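# Chapitre 8. La distribution indirecte : ce que valent les programmes partenaires

Un éditeur qui annonce 300 revendeurs n'a encore rien dit de ses ventes. Les manuels de marketing présentent volontiers le réseau indirect comme un multiplicateur de force commerciale. On demandera au lecteur de suspendre cet enthousiasme le temps d'un chapitre.

Prenons Trisen, qui vend un logiciel de gestion de stocks par l'intermédiaire de grossistes. Son programme comporte 19 critères de certification et des niveaux aux noms flatteurs. Combien de ces critères mesurent la satisfaction du client final ? Un seul, et il est déclaratif. Les autres récompensent le volume, la présence aux séminaires, l'usage du logo.

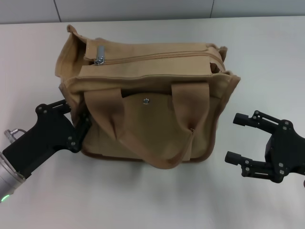

*Un sac en toile beige sur un plateau blanc.*

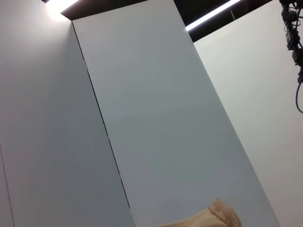
Le cas de Laaksonen est plus instructif. L'entreprise a réduit son réseau à huit distributeurs et supprimé les primes trimestrielles. Son chiffre d'affaires a peu bougé, ce qui laisse songeur quant à l'effet réel des primes. On se gardera pourtant d'en tirer une loi : le marché progressait au même moment, et Dustby, qui avait gardé les siennes, n'a pas fait pire.

**Questions abordées dans ce chapitre**

- Que rémunère exactement une remise arrière ?
- Comment distinguer une vente apportée d'une vente simplement enregistrée ?
- Pourquoi Cenow a-t-il renoncé à publier la liste de ses partenaires ?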